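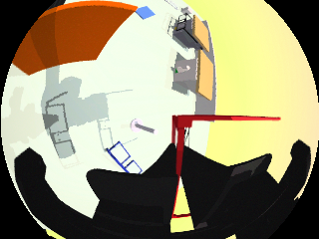 Home | News | Products | Support

April
By the Sondbridge press desk

Sondbridge is delighted to open Havusia to everyone! Our practice space for teaching robots by remote control now has 306 simulated rooms, with furniture in all sorts of colors and layouts. You steer the gripper yourself, and each run is saved as a demonstration the robot can learn from. Testers at our Conon office recorded 1,851 runs (some were wonderfully clumsy, and we kept those too). Sign-up opens Sunday, with 50 places in the first group.

Contact the press desk | © Sondbridge | Back to top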